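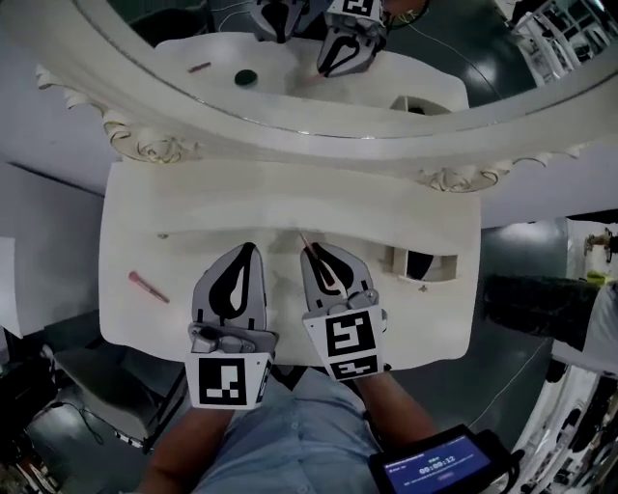
Toucador branco com espelho oval e moldura ornamentada, visto de cima.

Toucador Jomov 130 com espelho oval
Fabricante: Dimside
Referência: 249
Categoria: mobiliário de quarto, toucadores e penteadeiras

Descrição geral

O Jomov 130 é um toucador de apoio ao chão, fornecido em dois volumes: corpo com tampo e conjunto de espelho. A designação indica a largura total em centímetros. O móvel é expedido parcialmente montado; o corpo e as gavetas saem de fábrica prontos e o espelho é fixado no local por meio de duas barras traseiras de aço.

A estrutura é em MDF revestido a laca de poliuretano branca, acabamento acetinado. Os ornamentos da moldura são aplicados antes da lacagem final. Os apontamentos em tom dourado são feitos à mão, pelo que a intensidade varia ligeiramente de peça para peça – esta variação não é considerada defeito de fabrico.

Dados técnicos

Largura total: 130 cm
Altura total com espelho: 175 cm
Altura do tampo ao chão: 76 cm
Profundidade do tampo: 42 cm
Espessura do vidro do espelho: 5 mm
Corrediças: metálicas, extração total, fecho amortecido
Pés: niveladores roscados
Ferragens: kit Fetix, incluído

Conjunto de espelho

O espelho assenta atrás do rebordo posterior do tampo e não transmite carga à moldura inferior. As barras de fixação aparafusam às costas do corpo em furos já abertos. O aperto final faz-se depois de verificada a vertical com nível de bolha, em dois pontos da moldura. Não utilizar aparafusadora com impacto.

Em paredes de gesso cartonado recomenda-se a fixação antiqueda no perfil metálico. As buchas do kit destinam-se a alvenaria e não servem para placas ocas. A distância livre entre as costas do móvel e a parede não deve exceder a espessura do rodapé.

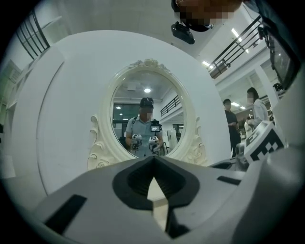
O vidro tem película de segurança no verso. Em caso de quebra, os fragmentos ficam retidos, mas o conjunto deve ser substituído por inteiro; não é fornecido vidro avulso. A encomenda do conjunto de substituição faz-se pela referência do móvel, seguida da letra E.

Montagem

São necessárias duas pessoas para levantar o espelho. A sequência é a seguinte:

1. Posicionar o corpo no local definitivo e regular os niveladores.
2. Retirar as gavetas.
3. Aparafusar as barras às costas do corpo, sem apertar.
4. Encaixar o espelho nas barras e colocar as anilhas de nylon.
5. Acertar a vertical e apertar.
6. Aplicar a fixação antiqueda à parede.
7. Repor as gavetas e verificar o curso.

Se uma gaveta roçar na vizinha, corrigir primeiro o nivelamento do corpo. A regulação lateral das corrediças tem um curso de 2 mm para cada lado e só deve ser usada depois.

Limpeza e manutenção

Limpar as superfícies lacadas com pano de microfibra humedecido em água e sabão neutro. Secar de imediato. Não aplicar acetona, álcool ou removedor de verniz: estes produtos atacam a laca em poucos segundos. Nos relevos da moldura usar pincel macio e seco. O limpa-vidros deve ser pulverizado no pano, nunca no espelho – o líquido que escorre para a junta danifica a camada refletora.

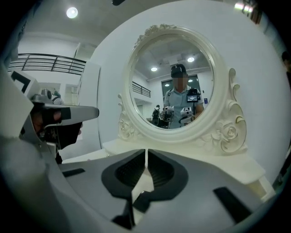

Jomov 130: ver secção Montagem antes de deslocar o móvel.

Entrega e garantia

As encomendas confirmadas até às 12h00 de sexta-feira são expedidas na semana seguinte. A entrega é feita à porta do edifício; a subida ao piso e a montagem são serviços opcionais, prestados pela Hegde em Portugal continental. Os dois volumes devem ser conferidos no ato da receção e qualquer dano na embalagem registado na guia de transporte.

A garantia cobre defeitos de estrutura, laca e ferragens. Ficam excluídos os danos por humidade, por produtos de limpeza inadequados e por deslocação do móvel com o espelho montado.

Produtos relacionados: banco estofado Jomov, organizador de gaveta Jomov, conjunto de espelho 249E.

Apoio técnico e peças: Benjie Sison, Dimside. Indicar sempre a referência do móvel e o número de lote, gravado no interior da gaveta esquerda.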